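Chapter 7
Contact Tasks and the Task Board 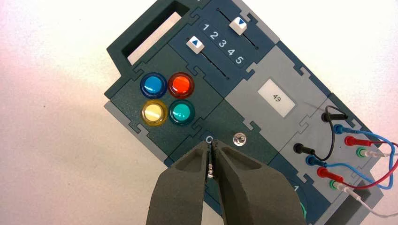

The first six chapters dealt with motion in free space, where a position error of a few millimeters usually has no consequence. This chapter deals with contact. Students in the Rey course build one program over the term, and from here on it is tested against a task board fixed in place for each run. The board combines operations that differ in tolerance and in the direction of force: sliders that run along a track beside a printed scale from 1 to 5, round pushbuttons, banana plugs in sockets, and a probe held between the fingertips. A pushbutton accepts a wide error in the plane of the panel and very little excess force along its axis. A plug reverses the requirement. The probe adds a third case, in which the point of contact lies on the held tool and its offset from the fingers has to be measured after every grasp.

The chapter follows the work of the student team led by Eugénie Cordier and Quentin Chevalier, who entered the Vindau competition in November. Their first program used fixed coordinates throughout and completed 11 of 90 trials. Most of the failures were small errors in board pose, carried forward unchanged from one operation to the next. Section 7.2 reproduces their error log. Section 7.3 replaces the fixed coordinates with a board frame, found by touching three reference points.

Foam-covered fingers need separate treatment. Foam tolerates a poor grasp, but it also lets a thin tool rotate under side load - an effect that the rigid-finger model of Chapter 5 does not include. Section 7.4 gives a simple compliance model and a procedure for estimating its two constants.

Before starting, the reader should have the Ollix controller library installed and the exercises of Chapter 6 complete. Code listings use the Skilen message format. All forces are in newtons and all lengths in millimeters unless a listing states otherwise.

7.1 Defining the Board Frame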